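Notes from the Back Room

Well, it's March, and you know what that means around here -- the spring word game league is back! I spent most of last month getting the sign-up sheets in order, and I'm happy to say we have 81 people playing this time, spread over both towns. Oltilstead is sending more players than ever, and I've already had two of them email me to ask whether the parking situation has improved. (It has not. Use the lot behind the bakery and walk up.)

For those of you who are new, we play in teams of four, seven rounds a night, and the scores carry over from one night to the next. You can miss two nights and still make the finals. If you need to miss three, talk to me, and we'll see if a sub can play for you. Subs are fine as long as they aren't already on another team, which was a sore subject last fall and I'd like to leave it there.

Last season's top total was 1631, by the Caron Street team, and I have heard a lot about it since then. Benoît Gaillard has the score written on the inside of his coat collar. My own team finished with 876, thank you for asking. We had one terrific night, the one where I got "quixotic" out of a pile of letters I'd been grumbling over for ten minutes, and then we went right back to making words like "tea" and "eat" and arguing over which of us should have seen "teak."

A few changes to the rules this year. Proper names are still out, but we're now going by the big red dictionary at the front table and only that one. No phones, please, even to settle something quickly. The clue round moves to the second half of the evening, after the break, so folks coming straight from work won't miss it. And we're trying a new round called "Ladders," where you change one letter at a time to get from one word to another. Duván Agudelo came up with the first batch and they're wonderful and pretty mean. I tried to get from "flour" to "bread" on my own kitchen table and gave up when the soup boiled over.

Speaking of Duván, he'll be writing the clues for the whole season, so please send him your compliments and send me your complaints. He'd also love ideas for theme nights. So far we have rivers, old movies, and things you find in a hardware store.

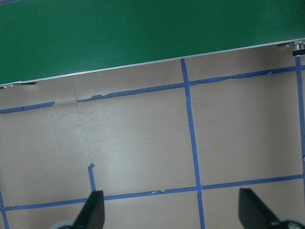
Deep green with a silver edge.

Snacks are going to work the same way as always: each team brings something once, and the list is taped up next to the coffee. I've put my team down for the first night, so expect my lemon bars. If anybody can bring a second coffee pot, even an ugly one, I'd be so grateful!

We start at 6:45 and the first round goes at seven sharp. The Brallbridge teams sit on the window side and everyone else can sit where they like. Bring a pencil and a sweater, and if you borrowed one of my egg timers last fall, I'd love to have it back.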